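8/6/20
Brick sorting, bimanual cell, Skoldale bench

Carrying on with the Stuta policy. Question for this block is whether the wrist cameras alone give enough to choose a grasp, or whether we need the fixed camera in the loop as well. Last block we trained on everything together and couldn't tell which view was doing the work.

Set-up as before. Two arms, one wrist camera each, one fixed camera. Training set is 300 teleoperated demonstrations, the same ones for every variant. Three variants: all cameras, wrist only, fixed only. Same seed, same number of steps, same checkpoint rule (last one, no picking). I had wanted to run the Mahmoudi baseline next to these but the config still expects the old joint order and I'm not touching that today.

Homed both arms, checked the zero offsets against the sheet, left arm shoulder needed redoing. Then approach trials with single pieces. Arm comes in with the fingers open, stops short, and the policy has to commit to a grasp axis from there. I log the axis at the stop and again at closure. If the two differ by more than the threshold it goes down as a late change. 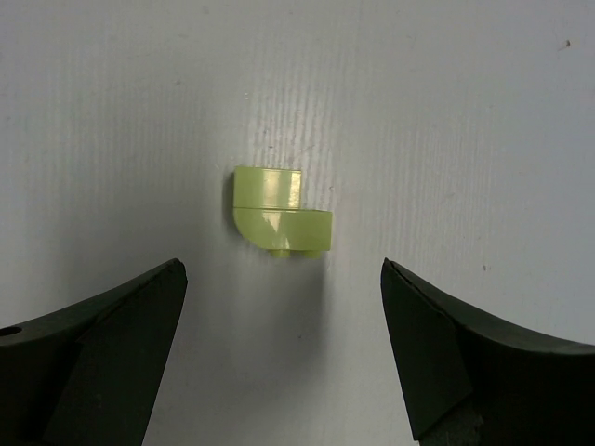
Approach stop, fingers open, small lime-green piece with its two studs towards the gripper.

Glossy pieces are where I expect the wrist-only variant to suffer. The highlights move across the faces as the camera moves, and the segmentation head we took from Wekuvent was trained on matt parts. Turned the colour jitter up a notch in training for this reason, but never tested it separately. Should do. If someone else gets to it first, the flag is in the augment section of the config and it is off by default.

Ran all three variants over the same list of start poses. The fixed-only one picks the right colour but comes in with the wrist rotated too far on small pieces, which is what you'd guess given how few pixels they cover from up there. Wrist-only is better on rotation and slower to get started. All cameras sits between them on speed and is best on closure.

Closure on target, first attempt, out of 64 starts:
all cameras 59
wrist only and fixed only: still to be scored, logs copied to the shared drive

Two-arm part next. The collision margin between the wrists was set very wide in February after the knock, and it makes the planner freeze whenever both arms want the middle of the table. Brought it down in small steps with the speed capped, hand on the stop. 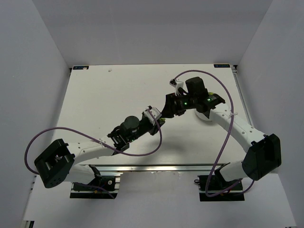 The freeze goes away well before the margin gets to a value I'd be unhappy with. Left it one step above that and wrote the number on the inside of the cell log. Please don't lower it further without the speed cap on. The cap lives in the launch file and not in the controller, so restarting the controller by hand loses it — this has caught me before.

Cable slack also matters more than it did. With the wrists working closer in, a loop that was fine at the old margin can end up between them. Re-tied nothing today, only checked the full range by jogging each arm separately and then both.

Then the tray. Each colour has a compartment and the policy gets the target as a one-hot vector, no language. Release height is fixed for now. Main thing to watch is the occlusion once a brick is in hand, as the held part covers a good share of the wrist view just when the arm needs to find the divider.

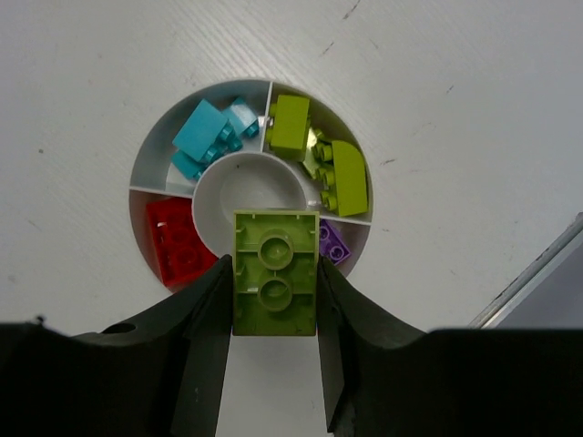 Comment added under this entry on the shared page: have you tried masking out the held brick and feeding the last clear view of the tray alongside the live one? It cost us very little in run time on the peg task, and the drift over the dividers stopped. You'd want to check it when the tray has been nudged though, because the old view will be stale and the policy tends to trust it.

Worth doing. The ring buffer already keeps the frames, so it's mostly a change to the data loader and a retrain. I'd add a nudged-tray condition to the test list at the same time and run it on all variants, otherwise we won't know what we've bought.

Last thing was the grasp labels. At the moment a grasp counts as good if the jaw gap matches the part width within tolerance, and that says nothing about orientation.
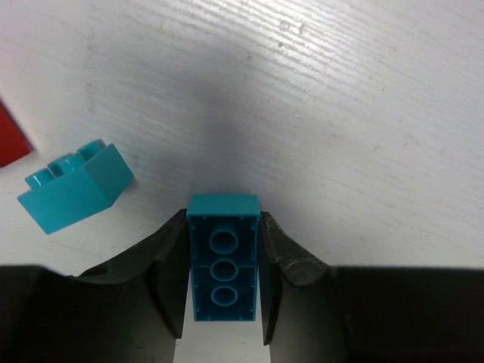
Orientation needs its own label before we go on to stacking. The gap check reads only the distance between the fingers, so a brick held studs down and one held studs up score the same. The teal 2x4 is a fair case: gripped across its long sides, hollow side showing, and nothing in the current label would record that it is upside down. For sorting into the tray I don't mind. For stacking it would go through as a good grasp and fail at placement, and we'd blame the placement. Proposal is 2 extra fields, face up and long axis relative to the jaws, marked by hand on a subset first and then a small classifier on the wrist view.

To do
Score the remaining logs
Jitter on/off, wrist only
Held-brick mask plus last clear view, with the nudged tray
Draft the label fields and send round
Move the speed cap into the controller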